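Shared Laundry Room: Care and Use

The laundry room at Alexiou House serves 41 apartments. Residents are asked to follow the guidance below so that the machines remain in good order between service visits. Questions may be directed to Chrysoula Sotiropoulos in the building office.

Before loading

Empty all pockets and close zippers and hooks. Coins, hairpins and small screws are the most frequent items recovered from the pumps. Bras and other items with wires should be washed in a mesh bag. Heavily soiled work clothes should be brushed off outdoors first.

Detergent

Use the amount given on the package for soft water. Excess detergent leaves a gray film on fabric and a sour smell in the machine. Liquid fabric softener is not recommended for towels – it reduces their ability to absorb water.

After each wash

Remove laundry promptly and check the drum for socks and other small items. Wipe the rubber door seal with a dry cloth, including the fold at the bottom, where lint and hair collect. Leave the door fully open when the machine is not in use.

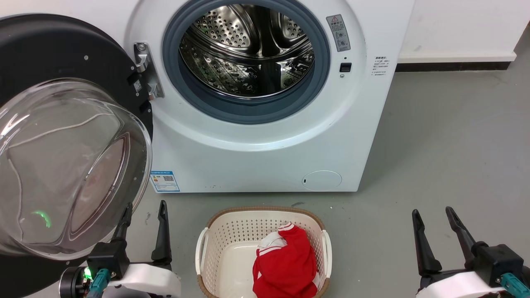
Monthly cleaning

Once a month, building staff run each machine empty on the hottest cycle. Residents with a washer in their own apartment should do the same and clean the detergent drawer under warm running water. The drain filter should be cleared every 3 months. Place a shallow tray and an old towel beneath it before opening, and turn the cap slowly.

Drying indoors

Open a window or run the exhaust fan while clothes are drying. Racks should stand clear of radiators and walls. In December and the colder months that follow, damp laundry left in a closed room is a common cause of mold.

Reporting a fault

Leaks should be reported to Lambros Gkikas at once, at any hour. Please do not move a machine or attempt a repair.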